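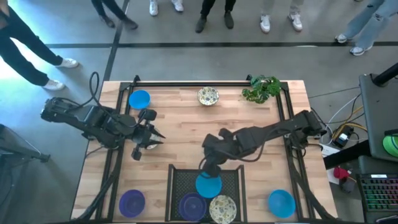
Eirini Gkikas wants to know how on earth you keep a stack of bowls from sticking together, and whether it's okay to put the ones with a pattern in the dishwasher. She has two jammed tight right now and is ready to go at them with a screwdriver. Please put the screwdriver down, Eirini!

Stuck bowls first. Fill the top one with ice water and set the bottom one in a few inches of warm tap water (warm, never boiling, or you'll crack it). Wait a few minutes, then twist gently. The inside one shrinks a hair, the outside one grows a hair, and they let go. If they're still stubborn, run a little dish soap around the seam and leave them on their side overnight. I've only lost one bowl in all my years of doing this and that was because I got impatient and pulled.

To stop it happening again, put something between them. Coffee filters are great, paper plates work, and I've used squares cut from an old flannel shirt for so long that they've gone through the wash more times than the shirt ever did. And dry them all the way before you stack! A film of water in there is most of the trouble.

Print this page | E-mail this page

Now the pattern question. Run your fingertip over the design. If you can feel it sitting on top, it was probably put on after glazing and the dishwasher will fade it sooner or later, so wash it by hand. If it's perfectly smooth it may be under the glaze, and those usually hold up fine. Anything with a gold or silver rim gets hand washed, and stays out of the microwave too, unless you like fireworks.

Gray scratches inside a light bowl are mostly not scratches at all. They're metal rubbed off your spoons. Make a paste of baking soda and water, rub it in little circles with a damp cloth, rinse, and have a look. For the bad ones I go to a powdered cleanser, the kind meant for cookware, and I test it on the bottom first. Don't use it on anything painted.

Tea stains: a denture tablet and hot water. Leave it an hour. My sister thinks this is disgusting but she has brown mugs.

Wooden bowls are a whole different animal. No soaking, ever, not even "just while I eat." Wipe with a soapy cloth, rinse fast, towel dry, and stand them on edge so both sides get air. Mine get mineral oil every July and again before the holidays. Put it on heavy, let it sit till morning, and buff off whatever's left. Please don't use olive oil, it goes sticky and then it smells like an old candle. For onion smell, half a lemon and some coarse salt.

About shelves. I used to keep everything in one tall tower and naturally the bowl I wanted was always at the bottom. Abrehet Gebreyes wrote in a while back to say she splits hers by job, cereal and soup down low where the kids can reach, mixing bowls by the stove, serving bowls up top, and I copied her that same afternoon. I don't go more than 7 high now. A cheap wire riser gives you a second level, and if your shelves are on those little plastic pegs, check them for cracks before you load up with stoneware (ask me how I know).

Chips! If it's on the foot, smooth it with fine wet sandpaper and carry on. If it's on the rim, stop eating out of it. I turn those into plant pots, but you do need a drainage hole. Put masking tape over the spot, use a diamond bit, go slow, keep dripping water on it, and wear your safety glasses. Or skip the drilling and just drop a small nursery pot inside, then tip the extra water out after you feed the plant.

One more from Ksawery Pietrzak, who lines the drawer under his dish rack with rubbery shelf liner and keeps his lids there standing up, with a tension rod across the front. I tried it. Wonderful for lids, no good for saucers, they slide right under the rod.

Next time I'll get to burnt saucepans, so send me what works for you.

Contact us | Copyright Clelline Home Pages | Back to top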